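Dresser un plateau devant la caméra : conseils pour des démonstrations utilisables
Fiches d'atelier Plondden, rubrique cuisine. Mise à jour : 25 septembre 2026

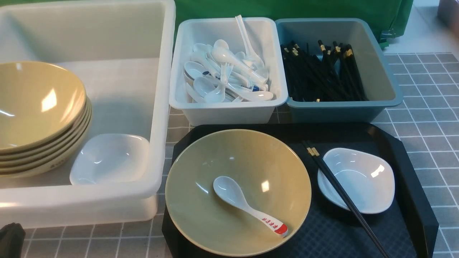 Sur la liste de discussion Otel, Pîrvu demande s'il faut vraiment recommencer toute la série quand une baguette roule hors du plateau. Non. On garde l'essai, on le marque « reprise » et on continue, à condition que la baguette ait été ramassée avec la même main et sans quitter le champ.

Le reste de cette fiche concerne la tâche « plateau individuel » : un bol, une cuillère, un petit plat, une paire de baguettes. Elle vaut pour la téléopération comme pour les gestes faits à la main avec la caméra de tête.

Préparer les bacs
Un bac par type de couvert. Les cuillères et les baguettes mélangées donnent des saisies hésitantes, et l'hésitation s'apprend aussi bien que le reste. Les bols s'empilent dans le grand bac, ouverture vers le haut, avec de la place à côté pour le petit plat.
Laissez les cuillères en vrac. Bien rangées, elles apprennent au modèle une seule prise, et il échoue dès que le bac a été secoué. Remuez le contenu tous les 7 essais et déplacez les bacs de quelques centimètres au même moment.

Les reflets
La vaisselle vernissée renvoie la lampe en taches claires. Tamisez avec un papier cuisson tendu devant l'ampoule, à bonne distance si elle chauffe, ou tournez la lampe vers le mur. N'essayez pas de supprimer tout reflet, le système en verra d'autres chez les gens.
Essuyez les bols entre deux séries. Les traces de doigts finissent par se voir à l'image.

L'ordre des gestes
Le bol d'abord, puis la cuillère dans le bol, le petit plat à côté, les baguettes en dernier. Gardez cet ordre pendant toute une série. Pour un autre ordre, ouvrez une nouvelle série et changez l'étiquette dans Rustik, sinon les deux se retrouvent sous la même consigne.
Prenez les baguettes par paire, près du milieu. Si une seule vient, reposez-la et reprenez.
Marquez deux secondes d'arrêt, mains hors du plateau, au début et à la fin de chaque essai. Le découpage automatique s'en sert.

Ce qu'on jette
Essai interrompu par un appel, couvert tombé par terre, main qui masque le plateau pendant la pose. Sur notre dernière campagne, 276 essais enregistrés, 73 écartés, surtout pour des mains qui masquaient. Baisser un peu plus la tête au moment de poser le plat a réglé une bonne partie du problème.

Rangement
Lavez bols et cuillères à l'eau chaude, séchez les baguettes à plat avant de les remettre au bac. Notez sur la feuille de série tout remplacement de vaisselle, même à l'identique.
La fiche sur les verres et les tasses paraîtra en novembre.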